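Tool Return: Project Report
Year 12 Engineering Club, Gargate
Team name: Drivodance
Written by Beca Hopkin, with test notes by Vasilis Dervishi

What we set out to do

Our project was to get a robot arm to take a hand tool out of a basket and hang it on a pegboard. The idea came from the club workshop, where tools get left on benches and the first part of each session goes on putting them back. We wanted one arm, one gripper and one camera at the wrist, with no other sensors.

We started in March with a list of things the arm should be able to do. It was too long. By the second meeting we had cut it down to picking up a tool, finding an empty hook and letting go of the tool once its loop was over the peg.

Teaching the arm

We moved the arm by hand controls and recorded what the wrist camera saw along with the position of each joint. One person drove and the other reset the tools. We swapped over when the driver got tired, as the later runs in a long turn were always worse. In total we kept 1298 recorded runs. Runs where the driver dropped a tool were kept in a separate folder and not used for training.

The training was done on the club computer overnight. We made 5 versions of the model. The first two would go to the basket and stop above it. Version 3 picked up tools but let go too early. The last two are the ones we tested properly, and version 5 is the one we would show to anyone.

Problems

Glare was the biggest one. The pegboard is pale and shiny, and under the ceiling lights parts of it turn white to the camera, so the rows of holes fade out. Turning off one bank of lights helped, but then the basket was too dark. We ended up recording with the lights on and off so the model would see both.

The gripper fingers are wide. They take up a good part of the left side of the view, and Vasilis lost a lot of time before he worked out that the model was sometimes reacting to the fingers and not to the tool. We now start every run with them in the same open position.

Thin loops are hard. A solid handle with a hole in it goes over a peg fairly well, but a cord loop hangs differently each time. We tried stiffening one with tape. It worked, but we took it off again — we wanted the arm to cope with tools as they are bought.

The stand also moved. When the arm pushed against a peg the whole board slid back a little, and the next run would miss. We put rubber matting under the feet and checked the position against a pencil mark before each set.

What we would do next

We would like to try a second basket position and a board with the hooks in other places. We would also like the arm to notice when a tool hasn't caught on its peg. At the moment it opens the gripper whatever happens. Beca has written a short plan for this and it is saved with the rest of the project files.

Workstation views from the wrist camera, with the roller and wrench on the board and a red and yellow handle in the basket: 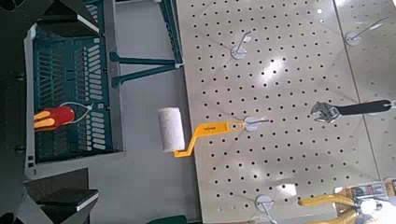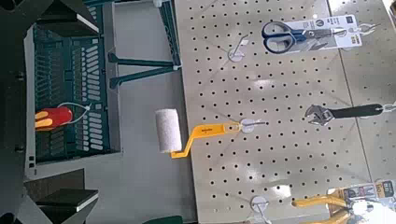 Comments on this report

Vasilis Dervishi: I would add that the pencil mark needs redrawing, as it had nearly rubbed off by the time we tested version 5. Whoever takes this on should measure from the corner of the bench as well and write the distance in the log.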